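Planning Around a Round Door

Laundry is hard on motion planners. Cloth has no fixed shape, and a steel drum returns highlights that a depth sensor reads as holes. Prumance, a software group that writes control code for two-finger grippers, has spent the months since July on the second problem.

Its planner, Rimenard, fits a circle to the rim of the drum and treats the opening as a gate. Paths that cross the gate outside a set margin are dropped before any collision check is run. The team samples 1,000 candidate paths per reach and keeps the best 10 for full checking. Planning takes around 31 milliseconds on the onboard computer.

Perception is split between two views. The head view sets the approach; the wrist view takes over near the rim -- the point where the arm starts to block the head view. A separate module, Okabe, marks pixels as cloth or metal and proposes a grasp on the highest fold.

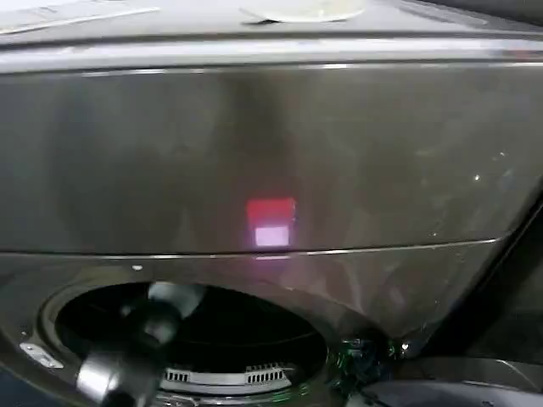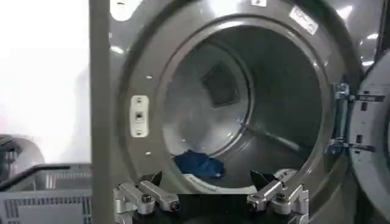 The gripper at a round opening, and a crumpled blue cloth at the bottom front of a steel drum.

What Remains

Glare is still the main source of bad rim fits. Prumance logs each rejected fit and replays it in Flatard, its test tool, against every new build. A build must clear 100 replays in a row before it is loaded on an arm.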